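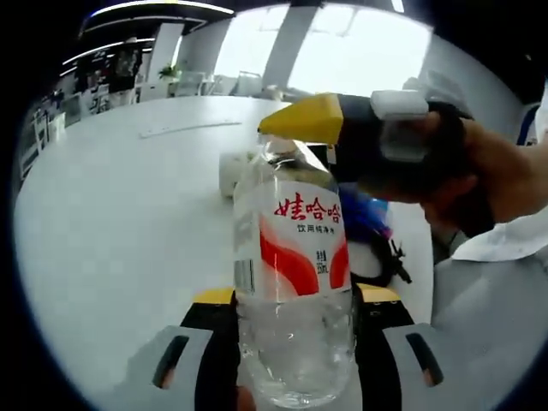
Brallasdale Manipulation Group
Minutes, Saturday, October 19, 2019

The choice of a Saturday was noted, with feeling.

1. Minutes of the last meeting. Approved, the one objection being to their length.

2. Hand-held demonstrations. The group heard results for policies trained on two-gripper recordings of bottle handling. With 80 demonstrations the Fovside model learned to hold the base and bring the second gripper to the neck. With eight it learned to hover. The Grillard baseline hovered in both cases — consistency was acknowledged.

3. Clear plastic. Depth estimates remain poor on transparent bottles. A proposal to test only opaque ones was withdrawn after a silence.

4. Wide-angle correction. Two members favor undistorting the video before training, two favor leaving it alone. Both sides cited the same plot. To be rerun on the Kariuki split.

5. Write-up. Draft due in December. The word "robust" is to come out of the title until item 3 improves.

Next meeting: a weekday.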